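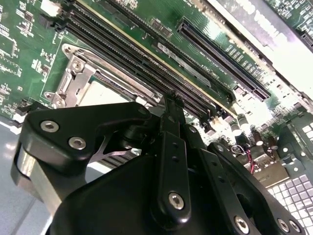 Disterden Computer Reuse – progress report to the Kourkoulas Fund, November

Refurbished desktops went out to 1,014 households this period, against a target of 1,000. Most went to families in Draltska, where the library handles pickups on Tuesday evenings.

Aurelia Lanz has taken over intake. Donations from offices are steady, but many arrive without power cords, and we have spent over $100 on replacements – a cost we did not budget for.

Two of the evening classes in Drerklow were canceled when the heating failed. Hubert Schwaiger will run them again next month at the school.

We ask to move the unspent travel money to parts. A revised budget is attached.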